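Brotley River Access Project: where we are this spring

Sunday, May 19, 2019

Hi Grigoris,

You asked for something you could read over coffee before the Tsoukalas board meets, so I'm skipping the form and just telling you how it's going. Mostly well! The short version is that the upper beat is open, the lower one isn't, and I've spent more of the winter on gravel than I ever thought I would.
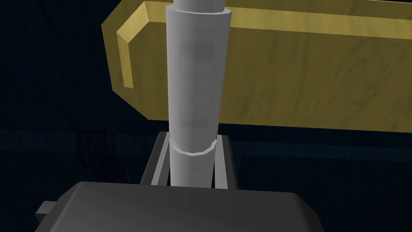 The upper beat first, because it's the part I'm happiest with. We got the footpath in from the Wornau road before the ground froze, and both stiles are up. Anglers have been walking in since opening day and the reports have been lovely - wild browns, nothing stocked, a few of them bigger than I'd have guessed that water could hold. The best one written in the logbook so far is 20 inches, on a small olive nymph. I wasn't there, but I know the man and he usually rounds down.

The logbook itself has been a bit of a headache. The first one lived in a box at the top stile and the box leaked, so most of April is a blue smear. I've copied out what I could read and moved the new book to the porch of the fishing hut. People still forget to fill it in, especially when they've had a blank day, so please don't treat the catch numbers as gospel. I'd like to try cards at the parking spot next season and see if we do any better.

Now the lower beat. We were supposed to have the bank work done by now and we don't. The river came up hard in March and took out the willow bundles we'd staked in along the outside of the bend below Dulov bridge. Eleven were in and two are left. I walked it the morning after and, well, I went home and had a second breakfast. Oldřich Kubíček came over to look at it with me and he thinks we set them too low and too late in the winter, with no root on them to speak of. He wants to redo the bend with heavier stakes and brush packed in behind, starting when the water drops in June. I think he's right and I'd like to go with his plan.

Money. The new stakes, the brush and the digger hire come to $3,050. I can cover that out of what we set aside for the second parking area, which we haven't started and which I don't think we need yet (on the busiest Saturday so far there was still room to turn a truck around). So I'm not asking for more, only for your OK to move it across. If the board would rather keep the parking money where it is, the bend will have to wait until next year, and I'd worry about losing more of the bank over the winter.

The spawning gravel went in last fall as planned, in the side channel above the hut. We saw fish on it in the cold weather, and last week I found fry in the slack water at the tail. I can't tell you they came off our gravel and not the old redds upstream, but I grinned all the way home.

A couple of smaller things. The barbless rule has gone down fine with nearly everybody. The sign at the bridge still has the old phone number on it, which is my fault, and the replacement is at the printer. And the farmer on the east bank has asked if we'd keep dogs on leads until his ewes are moved, so I've added that to the permit.

If you can get over here in June, come for an evening. The sedges should be coming off by then and I'll find you a rod - Oldřich has promised to bring sausages, and you could see the bend for yourself before the digger gets to it. Call me if the board wants receipts sooner. They're all in the folder, just not in any kind of order yet.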